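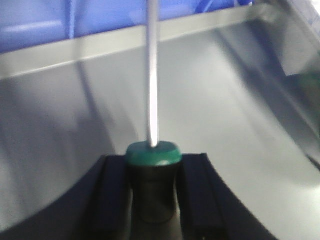 The second visit under the Skakildale sorting grant was to Mestex, which held an open day for its parts-handling cell and offered us a demonstration afterward. I went with Britta Seidel from our repair side. My job was to decide whether what they sell would help the tool return bench, where used hand tools come back in mixed trays and have to be put away by type. The arm works over molded trays, one gray and one blue, and it picks with two fingers. It can hold a screwdriver by its black handle with the shaft standing straight up, and I will say that the grip looked tidy. I am less sure what that is worth to us. A smooth gray tray with nothing under the tool but tray is a kind setting, and our trays are scratched, oily and full.

I'll take the demonstration first and the talk second, as the talk was longer.

Wolfram Eichhorn ran the cell for us. He had a set of tools laid out when we came in and I asked if we could change it. He agreed, which I count in his favor. Britta had brought a bag of our own returns: pliers with tape on the handles, a bent hex key, two chisels, a tape measure with a cracked case. The arm did well on the chisels. It took the pliers on the second try. It did not pick up the hex key at all, and after 3 attempts Wolfram moved it by hand and carried on. When I asked how the system would report that to an operator, the answer was that the item would be "flagged for review." I asked to see the flag. It is planned for the next version.

The tape measure was picked up and let go of too early. It landed in the correct tray anyway and was logged as a success. I raised this, and Wolfram said the log records where the item ends up. That may be a fair way to count, but you should know it when you read their brochure, where the success rate is given without saying what a success is. I have asked for the definition in writing and will pass it on when it comes.

Speed was hard to judge. Parts of the run were done slowly so visitors could follow, and when I asked for working speed we got it for one tray only. I did not time it and would not trust my timing if I had. The sheet they handed out says 500 items per shift, but it does not say how long the shift is or who loads the trays. Our trays are loaded by whoever drops the tools off, so they are not really loaded at all. Somebody would have to spread the tools out before the arm could start, and that is a good share of the work we hoped to be rid of.

Then the talk. Rosemarie Lindemann gave it, to a full room, and she is a clear speaker. The main claim was that the cell "learns the bench" after a short setting-in period. I asked what had been learned between the last open day and this one. She said the grip on round handles had improved a great deal. I believe her, but round handles are the easy end of our returns. I would have liked to hear about flat things and tangled things. A man from Prutura asked about cable, and was told it was a very interesting question.

Two points on the other side, so that this does not read as a complaint. The arm never squeezed anything hard enough to mark it, and Britta checked the chisel handles closely when she got them back. The stop button was within reach of everyone standing near the cell, and Wolfram showed that it worked before he started. The older cell we saw on our first visit had neither of these going for it.

Costs are not settled. Mestex quoted a monthly fee that covers the arm, the fingers and remote help. Replacement finger pads are extra. I asked how long a set lasts on greasy tools and was told it depends on use. Ute Ruppert has the quote and is checking it against the equipment line in the budget. Nothing has been signed and no grant money has been spent on this item beyond travel.

What I'd like to do next: send Mestex one full return tray, unsorted, exactly as it comes off the counter, and ask for an unedited recording of the whole run with the log beside it. Wolfram Eichhorn said yes to this in front of Britta. Wolfram Böttcher will pack the tray and keep a list of what went in. If the recording reaches us in time, it will go in the November report along with our own count. Until then I would leave the purchase line where it is and keep paying for the extra bench hours.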